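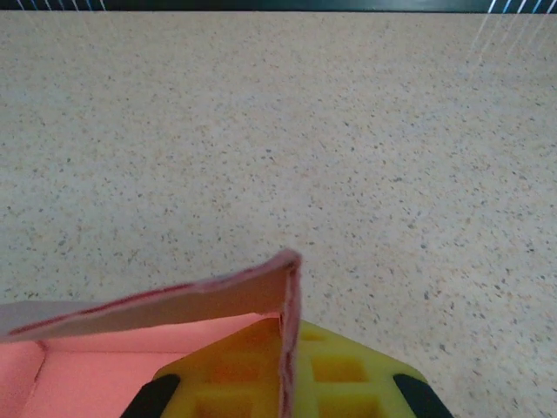 Ich fliege gern mit kleinen Maschinen, und ich werde langsam böse, wenn mir jemand erklärt, das sei Luxus. Seit Trumden seine Verbindung nach Rallska verloren hat, muss man für dieselbe Strecke erst quer durchs Land in die falsche Richtung, dann umsteigen, dann wieder zurück. Ich habe das im Dezember zum ersten Mal gemacht und war 16 Stunden unterwegs (mit dem Flieger waren es keine 2!). Am Ende saß ich in einer Küche in Rallska an so einer hellbeige gesprenkelten Platte, graue und braune Tupfen überall, und starrte die Tupfen an, bis mir die Augen zufielen. Für ein Gespräch, das am nächsten Vormittag eine Dreiviertelstunde gedauert hat.

Die Linie wurde gestrichen, weil sie sich »nicht selbst trägt«. Ja, und? Die Landstraße nach Trumden trägt sich auch nicht selbst. Der Bus ins Nachbardorf fährt morgens mit 7 Leuten los, und kein Mensch verlangt, dass die sieben den Fahrer komplett aus eigener Tasche bezahlen. Nur beim Fliegen tun wir so, als wäre jeder Zuschuss ein Geschenk an Leute mit Aktenkoffer. Wer mal in der Frühmaschine gesessen hat, weiß, wer da drinsitzt: Monteure, Studentinnen mit Wäschesack, eine Oma auf dem Weg zum Augenarzt.

Manju Bhatt, die bei der Skonlow Air jahrelang die Umläufe geplant hat, hat mir das mal auf einer Serviette vorgerechnet. Das Schlimmste für so eine kleine Linie sind gar nicht die leeren Sitze, meinte sie, das Schlimmste ist das Hin und Her. Ein Jahr Förderung, dann Pause, dann eine neue Ausschreibung mit anderen Bedingungen. Wer least unter solchen Umständen ein Flugzeug? Wer schult Crews?

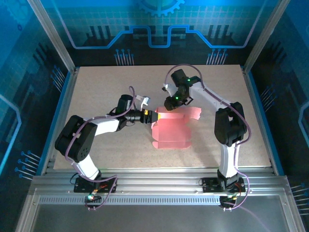
Und die Fluggäste merken sich das natürlich auch. Wenn eine Verbindung zweimal verschwunden ist, plant man sie beim dritten Mal nicht mehr ein, da kann der Tarif noch so nett sein. Dann sind die Maschinen halb leer, und im Ministerium nickt man und sagt: kein Bedarf.

Henk Verstraete vom Wartungsbetrieb Van Beek sieht das übrigens anders als ich, und wir haben uns darüber schon ordentlich gestritten. Er würde die ganz kurzen Strecken der Bahn überlassen und das Geld lieber in die Plätze stecken, die wirklich abgeschnitten sind. Gut, kann man machen. Aber dann bitte mit einer Bahn, die auch fährt! 453 Kilometer mit zwei Umstiegen und einem Anschluss, der auf niemanden wartet, sind für mich kein Ersatz.

Was ich mir wünsche, ist ziemlich unspektakulär: ein Vertrag über 7 Jahre, ein fester Zuschuss pro Umlauf, morgens hin und abends zurück. Von mir aus mit einer Propellermaschine, die älter ist als der Pilot, solange sie ordentlich gewartet wird. Am 27. Mai wird im Regionalrat über den Haushalt gesprochen, der Flugverkehr steht ziemlich weit hinten auf der Tagesordnung. Ich gehe trotzdem hin und bringe mir was zu essen mit.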